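Buying and Selling Online, Session 5: What a Price Comparison Page Tells You

Handout to keep. Please bring it back next time, as we'll be writing on it.

Last session we looked at how an online marketplace differs from an ordinary web shop. Today we get to my favourite part of the whole course, the comparison page! You type in the name of a kettle or a pair of walking boots and up comes a list of sellers and prices, cheapest at the top, and it all looks so settled. There is a great deal going on behind that list, and once you can read it you'll never look at one in the same way again.

Where the prices come from

Most comparison sites don't sell anything themselves. Sellers send them a file, called a feed, with one line for each product: a title, a price, a delivery charge, a stock level and a link. Some sites collect prices from the shops' own pages as well. Either way the price you see is a copy, and a copy has an age. Look for small print such as "price checked on". If the date is missing, click through before you believe the number.

Our practice feed comes from Unstead, the made-up high street shop we use in all the exercises -- you met it in Session 2. It has 1,462 lines. When we compared it with the shop's own pages, 223 lines had an out-of-date price and 54 pointed to products no longer on sale. Work out both as a share of the whole before you read on. (I get a little over 15 per cent and a little under 4 per cent.)

Matching the same product

The site then has to decide which lines from different sellers are the same thing. With books it's easy, as every edition has its own number. Many packaged goods carry a barcode number, and that helps enormously. Clothing is the hard one, and I think the most interesting! A jacket comes in six sizes and four colours, so one style becomes 24 separate products, and one seller writes "red" where another writes "flame" or "cherry". If the match goes wrong you end up comparing a child's size with an adult's, and the child's will nearly always win on price.
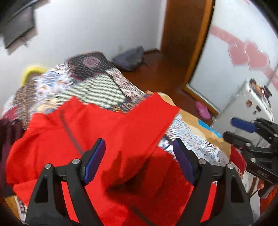
Melahat Tuncer wrote in after the last run of the course to say that she had lost an evening to exactly this: three sellers, one coat, three names for the colour, and the cheapest turned out to be last year's version with no inside pocket. Her advice was to ignore the title completely and search on the maker's style code, which is usually printed on a label in the side seam or on the swing ticket. I've tried it since and it works beautifully, so it is now part of Exercise B.

The order of the list

"Cheapest first" sounds simple enough. But cheapest before delivery, or after? Including a voucher that only new customers can use? Many sites open with an order called "recommended" or "best match", and a seller may have paid to stand near the top. Look for the words "sponsored" or "ad", often in pale grey, and then change the order yourself and see what moves. Do try this at home, it's great fun.

Was and now

A crossed-out price is a claim about the past. Ask when the higher price was charged, for how long, and by whom. A recommended retail price is a suggestion from the maker, and it may be that no shop has ever charged it. Some comparison sites draw a price history graph, and I can't praise these enough -- a "half price" offer that has been running since June shows up as a long flat line.

Exercise A

Use the two printed listings for the Evska desk lamp. Seller one asks £18.50 with £4.95 delivery. Seller two asks £21.99 with free delivery. Which comes first when sorted by price alone? Which comes first by total cost? What changes if you buy two lamps and seller one charges delivery only once per order?

Exercise B

Choose a piece of clothing you own. Find the style code and search for it, then search again using only a plain description. Note down how many sellers come up each time and whether the lowest price is the same.

Words to know

Feed: the file of products a seller sends to a comparison site.
Listing: one seller's entry for one product.
Variant: a size or colour of the same style.
Click-through: a visit to the seller's page by way of the comparison site, often paid for by the seller.

For next time

Read the returns pages for Plurkberg and Yurt in your course pack and mark who pays the postage in each case.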